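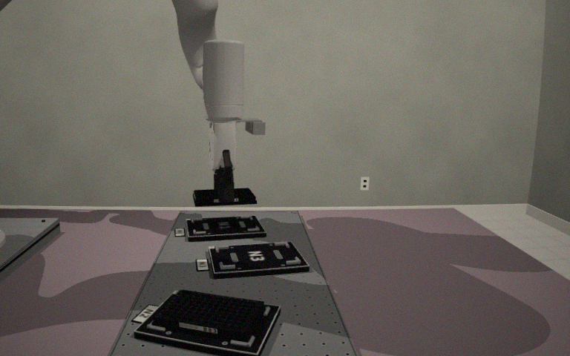 Dear Viorica,

I promised you a proper update on the Vostska community quilt before the end of February, so I have made a pot of tea and sat down to do it justice. Thank you again for the grant, and for being so patient with us over the backing fabric — I know I sent you three different emails about it, each one contradicting the last!

First, the blocks. We have 155 finished and pressed, and they are lovely. The log cabins came in first, as I thought they would, because half the group could sew them in their sleep. The appliqué panels of the old mill and the river are slower. Ankica Trajkovski has taken those on with two of the newer ladies, and she is teaching them needle-turn as they go, so the corners on the early ones are a bit blunt and the later ones are really very crisp. We talked about unpicking the first few and decided to leave them be. I like seeing the learning in it.

We are 11 blocks short of what we need for the full layout. Most of those are cut out and sitting in people's workbags, and I have been ringing round (gently). If they all come back by the next Sunday session we can start joining rows straight away.

Money next. You awarded us 2,000, and we have spent roughly half of it. The largest bill was the wadding, which we bought on the roll from Satano after they let us have it at the trade price. Thread and the solid cottons came from Vukčević, and the cream we wanted was out of stock, so we have gone with a slightly warmer one that I now prefer. Hall hire is paid up to the end of spring. What remains is set aside for the longarm quilting at Clukow and for binding. I have kept every receipt in an envelope and will post you copies.

The one real worry is the quilting slot. Clukow had us down for an earlier date than we can manage, and they have kindly moved us back, but that leaves only a fortnight for the binding and the label before the show. It is a long edge to hand-stitch. I have asked whether people would take a side each, and I have had plenty of offers, so I am fairly hopeful.

Could you let me know how you would like the fund's name worded on the label? I want to embroider it myself and I am not quick.

Do come along one afternoon if you are passing. There is always cake, and we would love you to put a few stitches in.

With warmest wishes from all of us at the Vostska quilters

Recent updates
Choosing the border: stripes or plain?
Fabric swap, what came in and what is left
Needle-turn appliqué for beginners, Ankica's notes
Block instructions and seam allowances (corrected)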